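I have spent a good part of this spring reading the lives of country schoolteachers, and I want to make a noisy case for them. I mean the short printed ones, two or three paragraphs long, that turn up in parish newsletters, county histories and the back pages of reunion booklets. They are wonderful things and far too few people read them!

It started in February with a box of booklets from the Budwood district, where there were once several one-room schools within walking distance of each other. I was after a date for a school closure. I never found it (I still haven't), but I read the lot, and by the end of the week I had begun a card index.

What gets me every time is how these people learned their trade. So many of them were teaching before they had finished being taught. They took a school at eighteen or nineteen, with a certificate good for a year, and went off to college in the summer, and then did it again the next summer, and the next. One woman at the Gellis school took eleven summers to get her degree. Eleven! She was teaching fractions all winter and sitting in a lecture hall every July, and the booklet gives it half a sentence, between her confirmation and her marriage.

I think we have lost something by doing it all the other way round, with the study first and the classroom after. I know the arguments. A nineteen-year-old alone with eight year groups and a stove is a lot to ask of anybody, and some of the children must have had a thin time of it. There were bad teachers, and the booklets are too polite to say so. But think what it does to a lecture on reading when you have a particular boy in mind who can't read, and you will be seeing him again in September. I would love to see more trainees given that, with proper pay and an older hand down the corridor.

The other thing I love is the detail that slips in. The Van Hecke school register runs to 122 pages, and somebody has used the margins to note who brought the firewood. The Fekesitz booklet has a list of 711 pupils, set in tiny type, with the nicknames left in. You can't get that from an official report. You get it from a former pupil with a typewriter and a long memory.

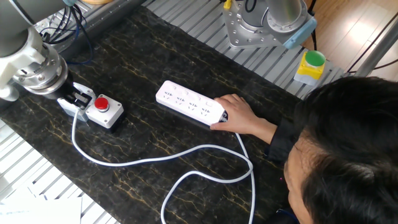
Practical teaching deserves more room in these lives than it usually gets. The booklets will tell you which college and which year, and then skip straight over the afternoons when someone showed a class how to sharpen a saw, sew a buttonhole or mend a gate. Those lessons were often the ones the pupils wrote in about fifty years later. I would want those lessons written down just as carefully as the Latin. What did the teacher say first? Who got to have a go? Put it in!

So if you have a retired teacher in the family, go round and ask. Ask about the first school and the first winter, what they were paid and where they lodged. Ask which subject they dreaded. Type it up badly and give a copy to your local library, and put the nicknames in. I have almost filled my second card box and I'm very happy to start a third.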